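Frequently asked questions about our metal bins

I get the same handful of emails about bins every week, so I finally sat down with a coffee and wrote the answers out. If yours isn't in the list, write to me and I'll add it (I really do, ask anybody who's bought a divider from me).

Who are you, anyway?

I'm Inna Ivanyshyn. I run the used bin side of Drondo, which means I buy sheet-metal parts bins from shops that are closing or moving, sort them out and sell them on. Before that I spent 11 years on the parts counter at Strickland, so I have opinions about bins. You'll notice.

Why metal? Plastic totes are so much cheaper!

They are, and I use them at home for Christmas lights. But if you're tossing castings, brackets or cut-offs in all day long, plastic gouges and cracks at the corners and then it's trash. Steel dents. You can hammer a dent back out, more or less, and keep going.

Do I want sloping sides or straight sides?

Sloping, if you're picking small parts out of it. Everything slides toward the floor of the bin and you aren't scraping around in a corner with your fingernails for the last one. Straight sides hold more for the same footprint, so for long-term storage on a rack I'd go straight. I keep both and I don't push people either way, okay, maybe a little.

The floor of my bin is all scratched up. Is it ruined?

No! This is my number one question, by a mile. A scuffed floor is just what a working bin looks like. Run your palm over it (glove on, please) and feel for burrs. If nothing snags, leave it alone. If something does snag, a flap wheel takes care of it in a couple of minutes. The scratches I do worry about are the deep ones with orange in them, because rust under a pile of parts spreads quietly and you won't look at it until the bin is empty.

Should I repaint the inside?

I wouldn't. Fresh paint on a bin floor gets chewed up fast and then you've got paint flakes in with your parts. Outside, sure, paint it pink if you want. For the inside I wipe on a thin coat of light oil, let it sit overnight and wipe it off again in the morning.

What about stains up the walls?

Mostly it's old oil and dust that built up where the parts used to sit. Degreaser, a stiff nylon brush, warm water, dry it right away. Some of it never comes out. I have one from the Jenton sale with a dark smear along the back that I've scrubbed so many times I've started feeling fond of it.

Can I put a liner in?

You can, and for polished or painted parts you should. I sell rubber mat by the foot and it cuts fine with a utility knife. Skip it for anything oily, though, the oil creeps underneath and you end up with a gross sandwich that you have to peel out by hand.

How worn is too worn?

Wear on the floor, fine, as long as the metal is still flat and sound. I turn a bin down when a seam has opened, when the rim is bent enough to catch a sleeve, or when the bottom flexes under my hand. 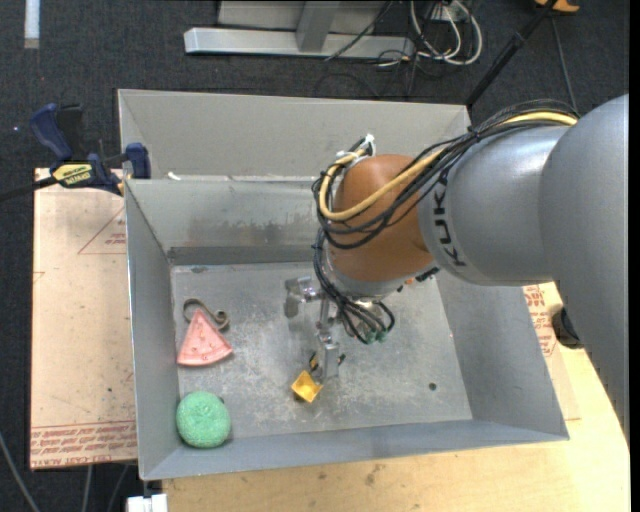

Bohdan Stelmakh writes that he'd add one more to the reject list: bins where somebody has welded a patch over the floor and left the bead standing proud. Small parts hang up on it every single time, and he ended up grinding 2 of them flat himself one Monday night. Good point, Bohdan, and I've started checking for it.

Do you deliver?

Within 40 miles of Trevotcombe, yes, if you're buying four or more. Past that I can put them on a pallet and you arrange the truck.

Can I get a single divider?

Yes. Measure the inside width at the floor and again at the top, since sloping sides mean those aren't the same number, and send me both. I've cut 31 dividers this year and the ones that came back were all measured at the top only.

Do you take old bins in trade?

Usually! Send me a few pictures with the bin emptied out, and please include the seams. Arsen handles pickups, so he'll be the one who calls you to set up a time.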